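Ticket 2954: Green tray rocks on the table and slides when the bowl is set down
Product: Kordale serving tray, mint green, rectangular
Opened by: Murray Rakena
Status: Closed, no return needed
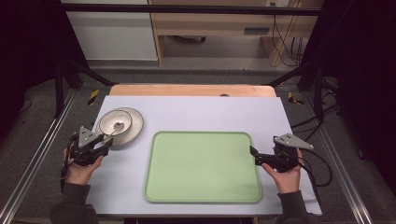

Place setting on the white board, tray nearest me, spoon still in the bowl.

Entry 1, Saturday morning

Hi folks! I bought one of your Kordale trays in the pale green and I love the color, but it has a wobble. Not a huge one. If I press on one corner, the opposite corner comes up a hair and then taps back down, and when I put a bowl of soup on it the whole thing scoots toward me a bit before it settles. I eat at this table every day (and so does my mother when she visits, and she notices everything), so I'd like to get it sorted.

The table is wood with a big white board laid over most of it. I put the board down in November to save the wood from hot dishes. On top of that go the tray, a dinner plate and a shallow bowl. The plate and bowl are from the Mollel set, in case that matters, and they sit perfectly well on the same board.

I've rinsed the tray with dish soap and dried it, top and bottom. Same wobble. Order was through the Purport website. Do I have a warped one?

Entry 2, reply from Terkon Home Support

Hello Murray, thank you for the photo and the details. Before we send a replacement, could you please try these and tell us what happens?

Set the empty tray straight on the bare wood, with no board under it, and press each corner.
Turn the tray face down on the board and look for light under the rim.
Check the underside for any leftover film or label.
Tell us whether the tray has been through a dishwasher.

Entry 3, Saturday, a little later

OK, I did all of them, in the wrong order, sorry!

Dishwasher: never. I wash it by hand.

Film: nothing that I could see, but I ran a fingernail along the bottom and there was one spot near a corner that felt tacky. I figured it was jam.

Face down: I got down at eye level with a flashlight and the rim looked flat all the way along both long sides. There was maybe a sliver of light on one short side, but when I turned the tray around the sliver stayed where it was, on the window side. So that had me looking at the board.

Bare wood: I cleared everything off and leaned the board against the wall. The wood is only out along the far edge normally, so I'd forgotten how nice it is. Tray down, pressed all the corners, no rocking at all. I did it again because I didn't believe it. Still flat.

So it's the board, isn't it? I feel a bit silly. It does still slide, though, even on the wood.

Entry 4, reply from Terkon Home Support

Hello Murray, please don't feel silly, this comes up a lot with boards and placemats. It sounds as though the board has a slight bow. Try flipping it over and leaving it flat overnight with some weight on it, and check for crumbs underneath first. For the sliding, please look at that tacky spot again. A round clear foot should be at each corner, and the tacky patch may be where one was attached.

Entry 5, next evening

You were right about the foot! I looked under the faucet light and there are three little clear dots and one sticky patch. I found the missing one stuck to the bottom of the dish rack, of all places. It had fluff all over it and wouldn't stick again, so I peeled it off and cut a new one from a sheet of clear bumpers I had in the drawer (a pack of 56, I think I've used four in my life). It's a touch thicker than yours but I can't feel the difference with my hand.

The board took longer. There were crumbs under it, quite a lot of crumbs, plus a dried pea. I wiped it down, flipped it, and left cookbooks on it overnight. This morning the corner test gave me one very faint tap and that was all. After another 15 minutes of me shuffling the board around, I found it sits best pulled toward my chair.

Then I set the table the usual way, plate and bowl to the left and tray in front of me. Put a full bowl of soup on the tray and it stayed put.

Could you still mail me a spare set of feet? The leaflet lists them as part 101. I'd rather have the matching ones.

Entry 6, reply from Terkon Home Support

Hello Murray, glad to hear it. A set of part 101 is going out to you at no charge. Please clean the corner with rubbing alcohol and let it dry before you press the new foot on, and leave the tray face down for the night. We'll close the ticket, and you can reply here to reopen it.

Entry 7

Feet came, all four swapped, no wobble. Thanks so much, and my mother says thanks too.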